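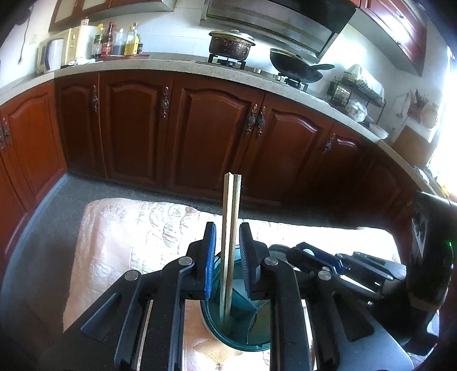 Dishpan

A dishpan (also called a washing-up bowl, a wash basin, or in my family just "the tub") is a loose, open container that sits in or next to the kitchen sink and holds the water for washing dishes. I've been adding to this entry for a few years now, and it keeps getting longer, because people keep writing in with things I didn't know! If you only want the sizes, skip down a bit.

Origins

Before houses had running water, the pan was the sink. You heated water on the stove, carried it over to the table, washed everything in it and then threw it out the back door. In the town of Dremenau, where my grandparents lived, most kitchens still worked this way well after the war, and the museum there has a whole shelf of enamel pans with chipped rims and wire handles. I asked if I could pick one up and was told no, very politely.

When fixed sinks came along you'd think the pan would have gone away. It didn't, and I think that's mostly down to how hard those early sinks were. Stone and fireclay are murder on thin cups. A pan inside the sink gave you a softer floor and used a lot less hot water, and hot water cost money. My mother kept hers long after the kitchen was redone with a steel double sink, and she wouldn't hear a word about it.

Materials

Enamel came first for most people, then plain tin, then aluminum (which leaves gray marks on everything, I can't recommend it). Plastic took over in the second half of the last century. The Stitavent works made theirs in one shape for decades, a round one with a rolled edge, and you still see them at yard sales all over the county. Folding silicone pans are the newest kind. They're great for camping, but mine has a habit of collapsing when I lift it full, so now I bail it out with a mug first.

Wooden tubs were used too, mainly for glassware. They need to be kept damp or the staves shrink and the thing leaks all over your feet.

Sizes

The common round pan is 32 centimeters across. The bigger one, sold as a family size, is 40, and that won't fit flat in a lot of modern sinks, so measure yours before you buy! Depth varies more than you'd expect. I like a shallow one for everyday use and a deep one for pots, but I have a small kitchen and ended up giving the deep one to my sister.

Washing order

Every old household book I own gives the same order: glasses, then silverware, then cups and plates, then serving dishes, then anything greasy. The Eberhard household manual spends 226 pages on the running of a home and a surprising number of them are about dishwater. It wants the water changed after the plates and again after the first pan, and it's very stern about knives left under the suds where you can't see them. 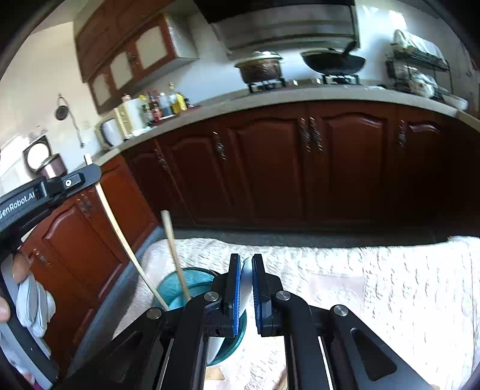 Wooden things get their own rule, which is in and out. Spoons, chopsticks and cutting boards shouldn't be left to soak, as the grain lifts and they go fuzzy, and a board can split along the glue line. A quick wash, a rinse, then stand them up somewhere with air around them. If they've already gone rough, a bit of fine sandpaper and a wipe of mineral oil will bring them back nicely (I do mine every March, more or less when I remember).

Regional habits

Around Sodton people use two pans side by side, one for washing and one for rinsing, and they'll tell you that anyone who skips the rinse is eating soap. Over in Dremenau the suds are left to slide off in the rack. I grew up with the second way and married into the first, so we have two pans, and the rinse one mostly holds potatoes.

There's also the question of where the pan lives when you're done. Upside down in the sink is the usual answer. Hanging on a nail by the door is older, and it explains the little hole you find in the rims of a lot of enamel pans.

Other uses

Soaking beans, washing lettuce, bathing a baby in a pinch, carrying wet laundry, catching a drip under the pipe. One reader sent me a list of 170 uses, copied from a church newsletter, and I've been through the whole thing. Quite a few of them are the same use with a different vegetable.

See also: Drying rack, Dish towel, Scullery, Soap flakes

Last edited 2022-04-09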